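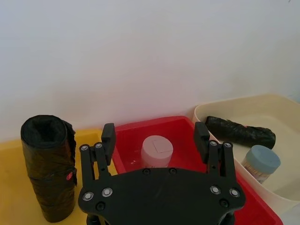

消耗品の置き場所は、用途ごとに分けるのと使う頻度で分けるのと、どちらがよいのでしょうか。

最初は用途で分けることをおすすめします。使う頻度は季節や家族の予定で変わりますが、用途はそれほど変わりません。慣れてきたら、よく使うものを手前に移すだけで十分です。

暮らしの収納を手がけるトルヴィル(Torville)は10月、色で置き場所を決める収納講座「ブリデロ(Bridero)」を、ドリトデン(Doritden)店2階の教室で始めます。棚の奥から同じ買い置きが二つ出てきた、という経験のある方にぜひ来ていただきたい講座です!

講座は1回20分。仕切りも収納家具も買い足さず、色の違うトレーを卓上に並べ、ポリ袋やふた付きの小さな容器など、どの家にもある細かなものを入れていきます。どの色に何を入れるかは参加者が決めます。正解は用意していません。

春に行った試行講座には419世帯が参加し、後日のアンケートに383世帯から回答をいただきました。うち290世帯が「今も同じ分け方を続けている」と答えています。自由記入欄には「子どもが自分で戻すようになった」「夫に場所を聞かれなくなった」といった声が並び、担当者一同、何度も読み返しました。
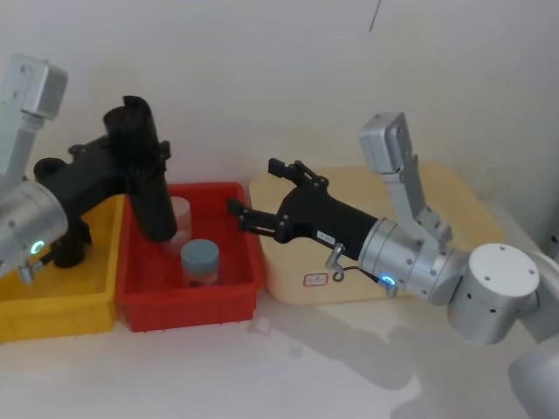 ブリデロの講座で毎回いちばん話が盛り上がるのは、ふた付き容器の扱いです。高さも太さもまちまちで、重ねると下のものが取り出しにくくなります。講座では重ねずに立てて置き、ふたの色も目印に使います。赤いトレーの手前に青みがかった灰色のふたの容器、その奥に透明な容器、という置き方なら、手前のふたの色を覚えておくだけで探す手間がぐっと減ります。ラベルを作るのが苦手な方にも好評でした。

もうひとつ人気なのが、ロール状のポリ袋の置き方です。立てるか寝かせるかで意見が分かれ、試行講座では隣の席どうしで見せ合いが始まりました。引き出しが浅いお宅では寝かせる、深いかごを使うお宅では立てる、という方が多かったようです。

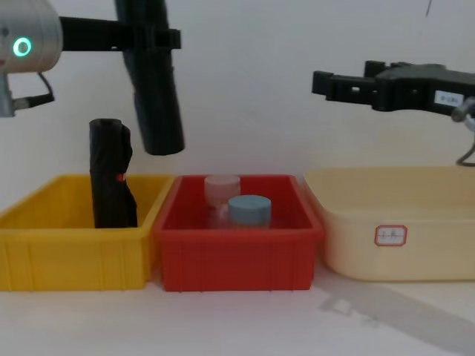

黄色、赤、クリーム色を横一列に。色の順番は自由に決められます。

講座を企画したハディージャ・アラウイ(Khadija Alaoui)は「家に帰って最初に開けた引き出しから試してほしいです。全部を一日で片づけようとしなくて大丈夫。私も洗面所はまだ途中です」と話しています。

教室の設計は、キーラン・ニ・ホナル(Kieran Ní Chonaill)が率いるブレンダル(Blöndal)工房が担当しました。作業台は立ったままでも座っても使え、お子さま連れの方には低い台もご用意します。

開始は午前10時と午後2時。参加は無料、事前予約制です。ご自宅で置き場所に困っている小物があれば、袋に入れてお持ちください。予約はドリトデン店1階のカウンターで承ります。

本件に関するお問い合わせ
トルヴィル 広報担当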